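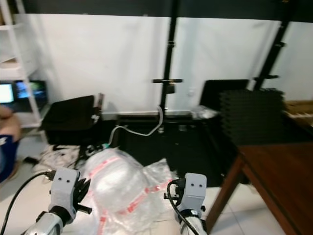

Reuse of bubble wrap and printed tape in the packing area
Packing and Storage Board > Materials
5 replies

stores_desk_2
Members are asked to comment on the following proposal before it is entered in the packing guide. Bubble wrap removed from incoming goods would be kept for reuse, including bundles still crossed with red-and-white printed tape. Bundles would be stored off the floor tiles, next to the black stack behind the table. The Gudska site discards 453 bundles a year under the current rule.

northbay_packing
Our section supports the proposal. We request that tape be cut and not pulled, as pulling bursts the cells.

okoth_returns
Okoth Returns does not agree. A bundle wrapped in several bands of tape takes longer to open than a fresh length takes to cut. Our section handles 2,000 parcels each October and cannot spare the bench time.

stores_desk_2
The objection is noted. Would a size limit be acceptable? Small pieces could be recycled and only the large bundles kept.

okoth_returns
A limit would help. The printed tape remains a concern. Customers have taken old printing for a current handling notice, and Morkevska returned two shipments on that basis.

linehall
With respect to the previous reply, the Morkevska shipments were returned for missing labels. The tape was not mentioned in the notice we received. I would also ask that small clear bags be collected separately. They end up on ledges and are never counted as stock.

stores_desk_2
The draft will be revised as follows: large bundles kept, printed tape cut away before reuse, clear bags placed in the Skavine bin. Sections that handle fewer than 200 parcels a month may opt out in writing. Comments on the wording may be added to this thread.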